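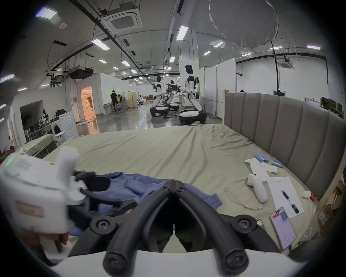
Mohcine Benjelloun

Uladance:国際競技会をめぐる論説コラムの注釈付きコーパス

最終更新 2023-05-27

概要

Uladanceは、国際競技会を題材にした新聞・雑誌の論説コラムを集め、論調と論点の注釈をつけたテキストデータです。収録数は3000本です。試合の経過を伝える記事は対象外で、競技会と国家、国旗と国歌、選手の国籍、開催都市の負担、ボイコットなど、競技の外側を論じた文章だけを収めています。

もとは自分の修士論文のために集めたものです。スポーツ面の記事を使った感情分析のデータはいくつかありましたが、論説欄の文章は皮肉や譲歩が多く、同じ基準では扱えませんでした。褒めているように読める段落が最後の一行で裏返る、という書き方も珍しくありません。そこで文書全体の論調と段落ごとの論調を別々につける方式にしました。

収録言語は日本語、英語、フランス語です。翻訳記事は、原文が入手できたものに限って原文のほうを収録しました。対訳にはなっていません。

ファイル構成

columns.jsonl
コラム本体。一行が一本です。

labels_doc.tsv
文書単位の注釈。

labels_par.tsv
段落単位の注釈。段落番号は零から始まります。

double.tsv
二名が独立に注釈をつけた411本の、調整前のラベル。

split.tsv
学習用、開発用、評価用の分割。

guideline_ja.txt
注釈の手引き。英語版はまだありません。

文字コードはすべてUTF-8、改行はLFです。TSVの一行目は見出し行です。引用符によるエスケープはしていないので、表計算ソフトで直接開くと、引用符を含む行が崩れることがあります。読み込み時に引用符の処理を切ってください。

columns.jsonlの項目

id
文字列。言語コードと連番をハイフンでつないだもの。欠番があります。掲載元の依頼で取り下げた分の番号は再利用しません。

lang
ja、en、frのいずれか。

title
見出し。編集部がつけた見出しと筆者がつけた見出しは区別していません。

lead
リード文。ない場合は空文字列。

body
段落の配列。小見出しも一つの段落として入っており、その場合はlabels_par.tsvの種別がheadになります。

year
掲載年。月日は収録していません。

genre
社説、署名コラム、寄稿、読者投稿の四種。

event_type
総合大会、単一競技の世界大会、地域大会、その他。

署名欄のある記事でも、筆者名は収録していません。本文中で筆者が自分の名前に触れている場合は、その部分を置換記号に替えてあります。論じられている側の人名はそのまま残しました。

収集の手順

記事の大半はLambrakisの論説アーカイブから取得しました。Lambrakisは複数の地方紙と週刊誌の過去記事をまとめて検索できる有料の文書庫で、研究利用の契約のもとで本文の二次配布が認められているものだけを対象にしています。残りは、再利用を許諾しているウェブ媒体から個別に集めました。

検索語は手引きの付録に載せてあります。「開会式」「五輪」「代表」などの語で広めに拾い、そのあと人手で読んで、試合評と告知を除きました。境目に迷ったのは開会式の批評です。演出の良し悪しだけを述べた文章は文化欄の批評に近いのですが、多くは途中から入場行進の順番や旗手の人選に話が移ります。国や集団の扱いに触れた段落が一つでもあれば収録する、という規則にしました。

本文が200字に満たないものは除外しています。英語とフランス語も同じ数字を文字数として適用したので、実質的には日本語より緩い基準になっています。短い文書が英語とフランス語に偏っているのはこのためです。

重複の除去には前処理ツールのDarnicoを使いました。同じ寄稿が複数の地方紙に載っている例が多く、見出しだけ違う場合や最後の段落が削られている場合があります。Darnicoの既定値では後者が別文書として残ったため、段落単位で照合し直し、長いほうを残しました。それでも取りこぼしはあると思います。見つけた方は両方のidを知らせてください。

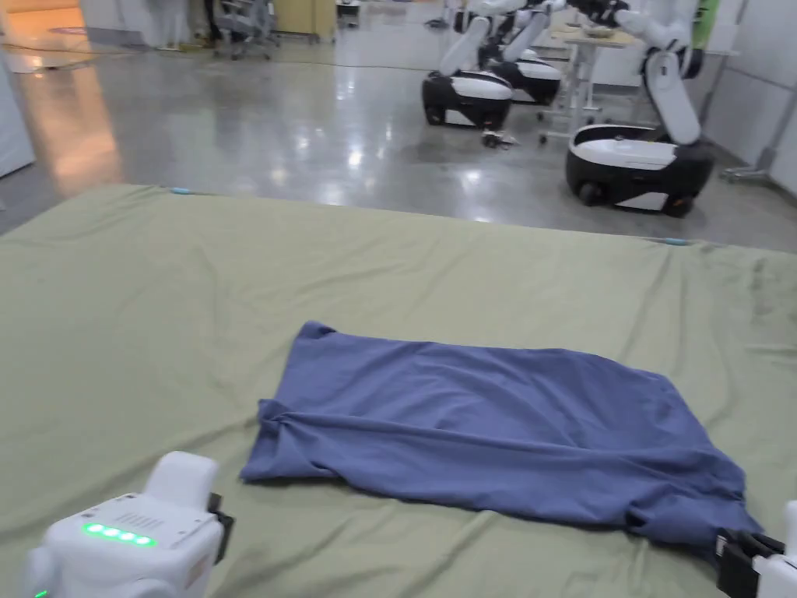 青い布の端をつまむグリッパー

注釈の内容

文書単位の注釈は三項目です。

stance
競技会そのもの、または競技会の現在のあり方に対する態度。肯定、否定、両義、不明から一つ。両義は、肯定と否定の両方が明示され、どちらにも結論が寄っていない場合に使います。譲歩のあとに結論がはっきり述べられている場合は結論のほうを採ります。

topic
論点。複数選択できます。国家の象徴、選手の国籍と帰属、開催の費用、ボイコットと参加資格、性別の区分、薬物検査、報道のあり方、規則の普遍性、の中から選びます。どれにも当たらなければ「その他」です。

irony
皮肉の有無。有、無、判断不能。

段落単位では、stanceと種別をつけました。種別は主張、譲歩、事例、引用、回想、headの六つです。回想は筆者自身の思い出を語る段落で、当初は事例に含めていました。ところが、子どものころにテレビで見た大会の話から始まるコラムがあまりに多く、事例の大部分を占めてしまうので分けました。分ける前の作業分はすべてつけ直してあります。

「規則の普遍性」は説明が必要かもしれません。すべての国が同じ規則に従うという競技会の仕組みを、国際政治の手本として、あるいは皮肉な対照として持ち出す文章につける項目です。単に審判の公平さを論じているだけならつけません。手引きには紛らわしい例を言語ごとに載せました。

注釈の作業

作業にはJikicoを使いました。段落を選んでキー一つでラベルをつけられるので速いのですが、前の段落のラベルが初期値として残る設定があり、九月に行った試行では、それに引きずられた誤りが目立ちました。本作業では初期値を空にしています。試行分の注釈は配布物に入っていません。

注釈者は筆者を含む四名で、全員が日本語と、英語またはフランス語を読めます。411本を二名が独立に読み、食い違いは話し合いで決めました。それ以外は一名による注釈です。一名分しかない文書のラベルは、そのつもりで使ってください。

食い違いがいちばん多かったのはironyです。とくに英語の署名コラムで判断が割れました。自国の応援ぶりをからかいながら、最後まで楽しそうに書いている文章をどう扱うかで意見が合わず、結局、からかいの対象が筆者自身を含む集団であってもironyは有とし、stanceは別に判断することにしました。この方針より前に調整を終えた分は見直しています。

topicでは「国家の象徴」と「選手の国籍と帰属」の混同がありました。国歌を歌わない選手についての文章は両方につけるのが原則です。

一致度は文書に書かず、double.tsvから計算できるようにしてあります。項目の性質が違うので、複数選択のtopicに他の項目と同じ指標を使うのは避けたほうがよいと思います。

分割

split.tsvの分割は掲載年で区切ったものです。無作為に分けると、同じ大会を論じた文章が学習用と評価用の両方に入り、モデルが大会名から論調を当ててしまうことがありました。年で区切ればこの問題は減りますが、評価用に出てくる論点の分布が学習用とずれます。どちらを取るかは目的次第です。別の分割で実験した場合は、論文にその旨を書いてください。

既知の問題

日本語の記事は社説の割合が高く、英語は署名コラムに偏っています。言語間でstanceの分布を比べても、ジャンルの違いを見ているだけになりかねません。比べるときはgenreをそろえてください。

フランス語は収録元の媒体が少なく、特定の週刊誌の文体が強く出ています。

冬季の大会を論じた文章は少なめです。障害者スポーツの大会についてはさらに少なく、event_typeで独立した区分を立てられませんでした。現在は総合大会に入っています。

古い記事には紙面からの文字認識で作られた本文があり、誤認識が残っています。行末のハイフンはつなぎましたが、もともとハイフンを含む複合語までつながった箇所があります。日本語ではルビが本文に混ざっている例を見つけ次第直しています。

labels_par.tsvには、bodyの段落数と合わない文書がいくつか残っています。本文側であとから段落を結合したためです。読み込み時に件数を照合し、合わないものは飛ばすのが安全です。

収録された文章には、特定の国や国民への決めつけを含むものがあります。論説の性質上取り除いていません。こうした文章を生成モデルの学習に使うことは想定していません。

使い方の例

言語とジャンルで絞り、段落のラベルを結合するだけなら特別な道具はいりません。columns.jsonlを一行ずつ読み、idでlabels_doc.tsvと突き合わせてください。labels_par.tsvはidと段落番号の組が鍵になります。

文書全体のstanceを当てる課題では、最後の段落だけを入力にした基準と比べることを勧めます。論説は結論が末尾に来ることが多く、この単純な基準がかなり強いです。全文を入れたモデルが負けることもありました。

利用条件

注釈(labels_doc.tsv、labels_par.tsv、double.tsv、split.tsv)と手引きは、出典を示せば自由に使えます。コラム本文は研究目的に限ります。再配布はせず、必要な人にはこの配布元を案内してください。掲載元から取り下げの依頼があった文書は次の版で削除するので、手元の複製も更新をお願いします。

引用するときは、データ名Uladance、作成者名、使った版の更新日を書いてください。

変更履歴

現行版
種別に回想を追加し、全件をつけ直し。Darnicoで残った重複を削除し、不足分を補って3000本に戻した。split.tsvを掲載年による分割に変更。

前の版
フランス語を追加。ironyに判断不能を追加。

最初の版
日本語と英語のみ。段落単位の注釈なし。

誤りの報告は、idと該当する段落番号を添えて配布ページの連絡欄に書いてください。ラベルへの異論も同じ場所で受け付けています。返事には時間がかかることがあります。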